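Holta Two-Bolt Gate Latch: review after a winter on the side gate

28 Oct 2020

Filed under: Hardware, Gates and fencing

The old latch on our side gate was a cheap pressed-steel thing that rusted through at the pivot. I replaced it with the Holta, which is a key-locking gate latch you can work from both sides. It cost $48 from the trade counter at Karico and came with the striker, two keys, a packet of screws and a folded instruction sheet.

The body is cast alloy with a black powder coat. The bolt and the screws are stainless. It feels heavier than the Bjarnason latch I put on the back gate a few years ago, and the lever has less slop in it. The coat was even all over except for a thin patch behind the lever, where you won't see it once it's mounted.

Fitting

You need a drill, a 16 mm spade bit for the spindle hole, a square and a Phillips driver. The paper template is printed on the back of the instructions and has to be cut out. Mine was accurate, but check it against the latch before you drill. Gates thicker than a standard timber frame will need the long spindle, sold separately, and Karico had to order that in for me.

I marked the latch side first, drilled through from the front until the point of the bit came out, then finished from the back so the paling didn't split. The striker went on last. It has slotted holes, so there's a bit of up and down adjustment before you put in the final fixing screw. The whole job took me two hours, including a trip back inside to find the right pilot bit.

The supplied screws are fine for hardwood. In treated pine I'd go up a size. One of mine spun in the post and I swapped it for a longer one I had in the shed.

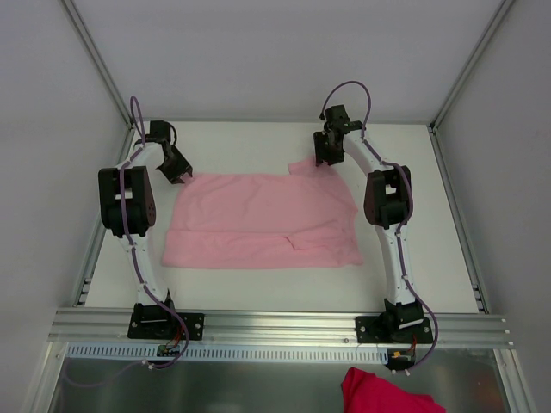

Two robot arms over a pink cloth

In use

The latch closes with a light push and doesn't need slamming. The lock cylinder is on the street side with a thumb turn on the yard side, so you can get out without a key. The keyhole has a small sliding cover, which is handy on a gate that faces the weather.

Our gate dropped a little in August after a lot of rain, and the bolt started catching on the bottom of the striker. I loosened the screws, moved the striker down 4 mm and tightened it up again. With the Bjarnason I'd have had to fill the holes and drill new ones.

The key turned stiffly for the first few weeks. A puff of dry graphite in the cylinder fixed it. I wouldn't use oil in there, it collects grit.

What I didn't like

The lever is short and hard to work with gloves on or with your hands full. The instructions skip over left-hand gates, and you have to reverse the bolt yourself by taking off the back plate. Spare keys have to be cut from a Stumholm blank, and my local hardware shop didn't carry them.

Verdict

Good latch, fair price, some fiddling to fit. I'd buy it again for a timber gate that gets used every day. For a light metal gate it's probably more than you need.

Rating: 4 out of 5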